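Who Was First? Speaker Notes on the Prundden Light Car
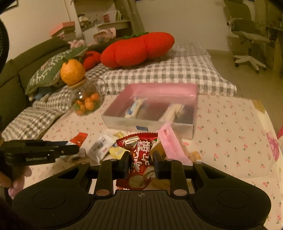 Akua Bawa

3 comments Share

Open with the brochure line: "the first light car built for bad roads." Read it slowly. Ask who has heard it before. Most of the room will have.

I don't buy it, and I want to say so early. The claim comes from the company's own sales booklet, and every club history since has copied it. Lavanya Reddy went looking for an earlier source and came back with the same booklet, second printing.

What we can say with papers behind it:

Prundden started as a repair shop for farm engines. The shop ledger shows that much. Cars came later, and the first 2 were sold to the same customer, who brought one back.

The engine was bought in from Luten. The booklet calls it "our own engine." Luten's order book says otherwise – pause here, let them read the entry for themselves.

Production. The club says 200 cars. The highest chassis number anyone has shown me is 100, and Dede Agbeko thinks the numbering skipped. If it skipped, the total is lower still. I would like to see the case for 200 and I have asked twice.

The racing story. Supposedly a Prundden beat a Flavimitz over the hill course in March. The results sheet lists 4 finishers and no Prundden. Theophilus Kyei says it was entered under the driver's name. Maybe. Which driver?

Don't get dragged into the paint color argument. Take it at the break.

Be fair to the car. The rear springs were a good piece of work, and Benedicta Quansah's restored one rides better than it has any right to. Good springs don't make it first at anything.

If time is short, drop the racing story and keep the ledger.

Last item: ask for family papers, letters and bills of sale especially. Copies are fine. I'm at the side table until the hall closes on Tuesday.

Shares: 4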